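Jikberg brings back its boar load this May
February 7, 2019

I got a phone call this morning that made my week. Jikberg is putting its old .308 boar load back on the shelves in May, and I've been pestering them about it for longer than I'd like to admit!

The round first came out in 1977, and plenty of us around here learned to hunt hogs with it (my dad wouldn't let me carry anything else). Manju Pant, who runs the loading shop, told me the new version keeps the same bullet weight but gets cleaner powder and a better-sealed primer. She's been testing it in a Tander bolt gun and likes what she sees on paper.
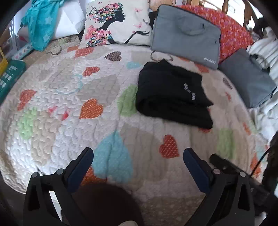 Ammo & Reloading

Boxes of 18 will go for 40 dollars, which stings a little — the odd count is a leftover from the original packaging, and I'm glad they kept it. There's a limit of 2 boxes per customer for the first month, so don't plan on filling the truck.

Tripathi Outdoors is taking names at the counter now. I put mine down before lunch, and I'll post my groups once I've had it out to the range.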